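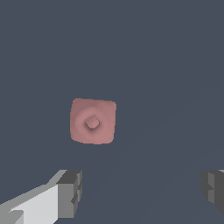

Betreff: Re: Vorführung bei Indutell

Liebe Liste,

danke für die Anfrage. Ich antworte unten im Text.

> Wir kommen im Mai mit 6 Personen aus Hudov. Wird nur
> die Simulation gezeigt oder auch das Greifen an der Anlage?

Beides. Am Vormittag läuft die Simulation mit dem rosa Teil, danach gehen wir in die Halle. Dort dauert die Vorführung fast 20 Minuten.

> Darf man selber steuern?

In der Simulation ja, in der Halle leider nicht. Bitte schreiben Sie mir vorher, wer es probieren möchte. Treffpunkt ist Raum 297, der Eingang ist von der Seite Mernon.

Mit freundlichen Grüßen
Gál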